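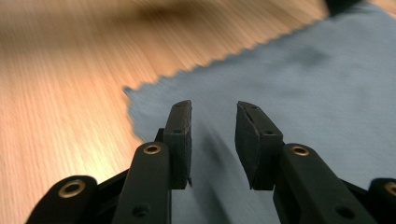
Where Does Cotton Cloth Come From?

Cotton cloth starts out on a plant. After the flowers drop off, a green pod called a boll grows. When it is ripe, the boll splits open and white fluff puffs out.

The fluff is made of thin fibers. Machines pull out the seeds and comb the fibers straight. Then the fibers are twisted into yarn.

A loom crosses the yarn over and under to make cloth. Dye gives it color. Blue is an old favorite.

Try it: Twist a cotton ball between your fingers while you pull gently. You have made yarn.

Written by Siham Sfeir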